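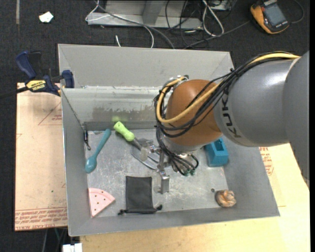

Bin picking: disagreement between grasp proposals as a signal to wait

Saturday, March 3, 2018

The Gradeck group has finished the first analysis of its mixed-object clearing runs. The question was a narrow one: when two grasp planners, given the same depth image, propose grasps that are far apart, should the arm go ahead with the higher-scored one or spend time on a second view?

The setup is a KUKA arm over a sheet-metal bin with flared walls. The object set mixes kitchen utensils, toys and soft goods. Slotted metal heads and glossy surfaces give poor depth returns, thin handles lie close to the floor of the bin, and flat fabric items have no obvious antipodal pair. A single planner tends to be confident about at least one of these for the wrong reason.

Method

Two planners run on every image. The first is geometric and samples opposing contact points on the segmented point cloud, with a collision check against a model of the bin walls and the wrist. The second is a small convolutional network that scores image patches for grasp quality and was trained on earlier attempts in the same bin. Each returns its best candidate as a position, an approach direction and a jaw angle.

We compute a distance between the two candidates. Position enters in millimeters. Jaw angle is wrapped at 180 degrees and scaled by finger length, so that a rotation error is expressed as fingertip displacement. Approach direction is handled the same way. If the distance is under a threshold, the arm executes the geometric candidate. If it is over the threshold, the arm moves to an alternate viewpoint, takes another image, merges the clouds and asks both planners again. Up to 2 extra views are allowed per attempt. After that the arm executes whichever candidate has the higher calibrated score.

The threshold was set in January on a separate batch of objects and was not changed afterward. Calibration of the network score used the same batch.

Result

The evaluation covers 237 attempts, split between the disagreement rule and a baseline that always executes the higher-scored candidate from a single view. Conditions were interleaved by layout. Each layout was rebuilt by hand from a reference photograph before the second condition was run, and the order of the two conditions was alternated.

The disagreement rule failed less often. Most of the gain comes from thin handles lying against a wall, where the network's candidate was usually well placed and the geometric one was pulled toward the wall by merged points. A second view separated the handle from the wall in most of these cases. For rigid toys and blocks the two conditions are indistinguishable, as expected, and the rule rarely triggered.

Fabric objects did not improve. Both planners tend to agree on the middle of a flat pouch, and both are wrong there. Agreement is therefore a weak signal when the planners share a failure mode, and the rule has no means of detecting it. Sylvie Bélanger has suggested adding a suction-style flatness test as a veto before execution. It would be cheap to compute from the existing cloud, and it will be tried next.

Cost

An extra view adds arm travel, an image and a full planning pass. On layouts where the rule never triggers, the only overhead is the second planner, which runs in parallel and finishes before the geometric one. Cycle time should be read together with the failure rate, as a failed grasp costs more than an extra view in this cell.

Known problems

The hand-rebuilt layouts are not exact. Small differences in pose matter for objects near the corners, and we have not measured their effect. The wall model was fitted once and is not updated if the bin shifts. The network has seen this bin in training and has seen no other, so nothing in the result supports a claim about other bins or other lighting.

Next steps

The Nakadberg cell will repeat the protocol with a different arm and its own object set, using the Gradeck threshold without retuning. Attempt logs, candidate poses and merged clouds are on the Justent server in the bin-clearing directory. The Shaikh format converter reads all of them except the calibration batch, which still uses the old frame convention and has to be rotated first.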